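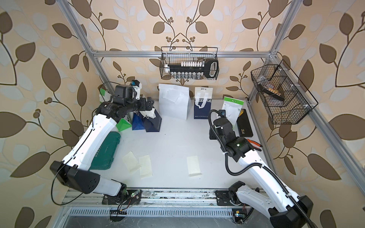

Brown and pale gray-white leaves on the wallpaper, white tabletop in front.

Grasulberg Role-Play: Questions New Players Ask

Do I need to have played before?

Not at all, and please don't let the long threads scare you off! Plenty of us had never written a word in character when we joined. Read the town guide, have a wander through the market square board, and jump in when you see something you like.

What is the story about, anyway?

Grasulberg is a river town that has been quarreling with Gitmont, its neighbor upstream, over who gets to collect the bridge toll. You can be a toll keeper, a smuggler, a baker with opinions (we have a few of those already, but there's always room for bread). The old history thread runs to 700 posts and you are not expected to read it. Rosine Ferrand wrote a very nice short version and pinned it at the top.

How many characters can I have?

2 to begin with. Once you've been posting for 30 days you can ask for another, and we nearly always say yes.

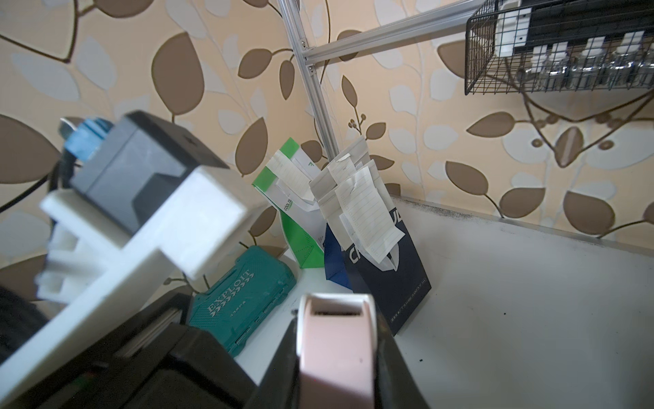
How long should my posts be?

Long enough to give the other person something to answer, so 2 paragraphs is a good place to aim. If you're in the middle of a fast tavern scene, go shorter, and if you get carried away describing a thunderstorm, well, so do I.

Can my character be related to the Van der Linden family?

Ask Elibariki Swai first, as he plays the head of the household and keeps the family tree. Cousins are easy. Long-lost twins take some talking over.

Can I kill off somebody else's character?

Only if their player agrees, in writing, before you post it. The same goes for maiming, jailing and marrying them.

I have to be away for a while. Will I lose my spot?

Goodness, no. Leave a note on the Deris board and we'll send your character off on a journey until you're back.

Who do I write to if something goes wrong?

Send a private message to me, Corinne Holloway, or to Mireille Smadi, who is usually on in the evening.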